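Dririvis, module de simulation pour pince à deux doigts : notre avis après cinq semaines

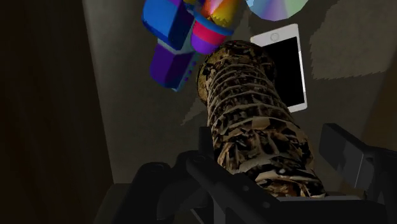

Cylindre texturé entre les deux doigts de la pince, scène de tri d'objets divers. Rendu Dririvis.

Nous avons pris Dririvis pour régler une seule cellule, celle de l'atelier de Rondthorpe, qui trie des objets dépareillés sur un plan gris. La cellule existe en vrai, mais elle tourne en production et on ne peut l'arrêter que le dimanche. Il nous fallait donc un double numérique pour essayer les réglages de pince et de caméra pendant la semaine.

L'installation prend une matinée. Le modèle de pince est fourni, en géométrie assez grossière : des blocs noirs mats, des têtes de vis à peine marquées sur le support du doigt gauche. Pour la prise, cela suffit. En revanche, la plaque de paume est livrée avec une cote par défaut fausse de 2 mm par rapport à notre matériel. Wajid Khattak l'a corrigée dans le fichier de description avant toute autre chose, et je conseille d'en faire autant.

Le calage de la caméra est la partie la mieux faite. On saisit la position du support, on lance la séquence, et le logiciel propose une correction. Avec un cylindre long tenu vers l'avant, la pièce masque une bonne partie du plan. Le téléphone blanc placé derrière se retrouve partiellement caché, ce qui correspond à ce que nous avons à l'atelier. Nous avons relevé la caméra virtuelle, refait la séquence, puis reporté la valeur le dimanche suivant. Elle n'a pas bougé depuis.

Les textures sont inégales. Celle du cylindre, en bandes brunes et crème, est convaincante. Les reflets irisés du disque aussi. Les ombres, moins : il reste une tache claire à bord pointillé sur le plan, que le réglage d'éclairage n'a pas fait disparaître. Autre défaut, certains objets semblent flotter si l'on ne reprend pas leur hauteur à la main. Ghazala Butt a fini par écrire un petit script pour les reposer.

Côté entretien, il faut relancer le contrôle des collisions après chaque changement de doigts. La notice le place page 47, sans renvoi depuis le chapitre sur la pince. L'assistance de Preltgate répond en deux jours, en anglais seulement.

La licence coûte environ 300 euros par poste et par an. Pour une cellule unique, c'est correct. Je la renouvellerai en septembre, en espérant que l'éclairage aura été revu d'ici là.

Zoltán Szalai, 10 avril 2022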